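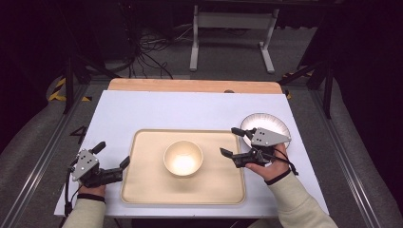
One reply to yesterday's post: why bother collecting with two hands at all, if half the time one of them is just hovering there doing nothing?

OK so this is a great question and it's pretty much the whole reason for the paper draft, so let me do a thread 🧵

---

**1/** Quick background for new people. Project's called Jillelum. We collect table tasks with hand-held grippers, one per hand, and train a two-arm policy on the recordings. The task for this thread is bowl and plate: bowl starts in the tray, ends up on the plate. Super boring! Great for testing stuff.

---

**2/** The hovering hand is a real problem. In a lot of our demos one hand does the work and the other one waits. And people wait in all kinds of ways (drifting, little twitches, creeping toward the bowl and backing off again). The policy learns all of it. Our first one had an idle arm that wandered like it had lost its keys.

---

**3/** The obvious fix is to tell people to hold still. We tried it back in January. It made the demos worse, because now they were thinking about their idle hand and the working hand got slow and stiff. I tried it myself and I was terrible.

---

**4/** So, Idov. It's a small scoring step that runs after collection. For each hand and each short chunk of time it asks: if I hide this hand's motion, can I still predict what the other hand does next? If hiding it changes nothing, that hand is "waiting" for that chunk. If it changes a lot, the hands are working together.

---

**5/** Then we don't delete the waiting chunks (first thing I tried, bad idea, the arms jumped around when they came back in). We keep them and turn down their weight in the training loss. The policy still sees where a waiting hand tends to be. It just isn't graded hard on copying every wiggle.

--- 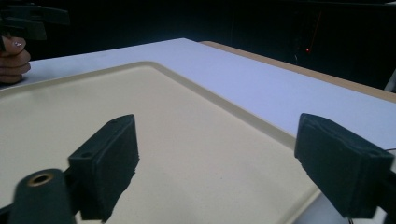
*Gripper cam, fingers open over the tray.*

---

**6/** The wrist views are what make the scoring work, by the way. With only the head camera, Idov kept calling a hand "waiting" when it was lining itself up for a grasp. Those tiny alignment moves hardly show from up top. Add the gripper cams and most of those mistakes go away. Most!

---

**7/** Numbers. We had some 2,000 demos of bowl and plate. We trained three ways:

- everything, no weights
- everything, with Idov weights
- only the 500 demos with the least waiting, no weights

Same network, same training budget, same starting positions at test time.

---

**8/** With Idov weights: 187 successes in 203 trials. I'm really happy with that! The plain version was clearly behind, and nearly all of the gap was the idle arm bumping the bowl or the plate.

(Why 203 and not 200? We'd queued three extra starts and I didn't want to pick which ones to toss.)

---

**9/** The one that surprised me was the small set. It landed between the other two, much closer to the weighted one than I'd have guessed. If you can't be bothered with a scoring model, just sorting your demos by how much waiting is in them gets you a good chunk of the way. I kind of hate how well that did.

---

**10/** Somebody always asks about Clonano, so: yes, we ran it, it's our in-house plain cloning baseline, and it's the "no weights" code in the list up there. Same repo, one flag flipped. I'd be suspicious of me too if it were a different codebase.

---

**11/** Stuff that's still bad:

- Handoffs. When an object goes from one gripper to the other, the score flips back and forth really fast and the weights get noisy. Smoothing helps a bit.
- Anything where the second hand is there *in case*. Think of a hand near a bowl that might tip. Idov says it's waiting, I say it's guarding. Don't have a fix.

---

**12/** The guarding one bugs me the most. In nearly every demo the bowl doesn't tip, so the data gives you almost no evidence that the hand was there for a reason. You'd need demos where things go wrong and get saved. We're going to collect some of those on purpose, and I get to be the one nudging the bowl.

---

**13/** Back to the original question then. Two hands because we want two-handed tasks later, and because I'd like to learn when a hand should do nothing. A one-handed dataset can't tell you that.

---

**14/** I'm giving a short talk on this at the Wunderlich workshop and the draft goes up before then. Code comes after I've cleaned out my own comments, a few of which are pretty rude about the smoothing function.

Questions welcome, especially if you've tried anything for the handoff case. I'll be answering tonight after 9 pm.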